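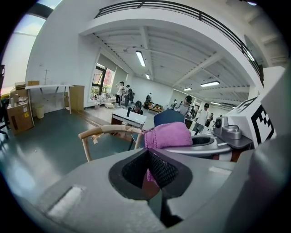

Omavia — short course on automation and everyday work
Session 4 notes: Can machines do the chores yet?
Rev. 3 May 2024. Read before the lab. Bring the session 3 sheet too.

Short answer: some, sometimes, slowly. Long answer is the rest of this handout.

1. Why cloth is the hard one

Rigid parts are mostly a solved problem if you control the bench. A mug has one shape. A bolt has one shape. Cloth has as many shapes as you care to drop it in. Pick it up by the wrong place and you now have a different shape and have to look again.

Knits are worse than wovens. They stretch, ribs grab on things, folds hide other folds. A hem you can see is worth ten you can't. People find a hem by feel, half the time without looking. Most grippers have little or no touch to speak of, so the camera does all the work, and the camera is often blocked by the gripper itself right when the grasp happens. Remember this, it comes back in section 4.

Terms for the quiz: deformable object, self-occlusion, regrasp, state estimate.

2. Chores, ranked (my ranking, argue with it)

Close to done: vacuuming flat floors, mowing a fenced lawn, moving totes between two known stations.
Getting there: wiping a table, loading sturdy dishes one at a time, picking mixed items out of a bin.
Not yet: folding a full basket of mixed laundry, making a bed with somebody's stuff on it, putting away groceries in a kitchen the machine has never seen.
Not soon: ironing a shirt, changing a duvet cover, anything with a needle.

Notice the list isn't ordered by how hard it feels to us. Changing a duvet cover is annoying. Playing decent chess is hard. You know which one the computer got first.

3. Shop floor vs. home

Same arm, same gripper, very different odds. On the floor you can bolt down a fixture, fix the lights, send parts in one orientation, put up a fence. At home you get none of that, plus a dog.

Dorstead case (handed out last time). Towel line, one product, one size. Out of 1482 towels, 116 needed a person to step in. Good or bad? Depends what a stop costs. On a line with a worker already standing there, fine. In an empty apartment, the first stop ends the job.

Rafferty case. Mixed garments, 405 tries, no fixture. The team reports success per grasp, not per finished garment. Watch for this!! A shirt can take five good grasps. If each one works nine times in ten, the whole shirt comes out right a bit under six times in ten.

4. Learning from people

Current fashion: have a person do the task holding a gripper, record it, train on the recording. Cheap next to driving a whole arm by remote. Hands move at a natural pace and you can go where the chores are.

Problems — the person knows things the camera doesn't (weight, slip, how tight the knit is). Person also fixes mistakes without noticing, so the recordings are full of tiny rescues that nobody labeled. And folks get tidy when they know it's being recorded. Real laundry is not tidy. Keep the bad ones, don't delete them.

How many examples is enough? Wrong question on its own. 100 runs with the same sock on the same table teach you that sock and that table. Change the item, the light, the hight of the surface, the person.

5. Reading a demo video

Is it sped up? Look for a label in the corner.
Any cuts between pick and place?
Who laid the item out at the start, and how flat?
Same item every time?
What does the failure look like, and did they show one?

The Nondard clip we watch in class gets two of these right. Decide which before we talk.

6. For next time

Pick one chore you did this week. Break it into grasps, write down every point where you used touch instead of sight. One page, no more. Then say which single step you would hand to a machine today and what would have to be bolted down to make it work.

Final projects due in July, topic sheets go in the tray by the door. If your project needs cloth bring your own, and wash it frist please.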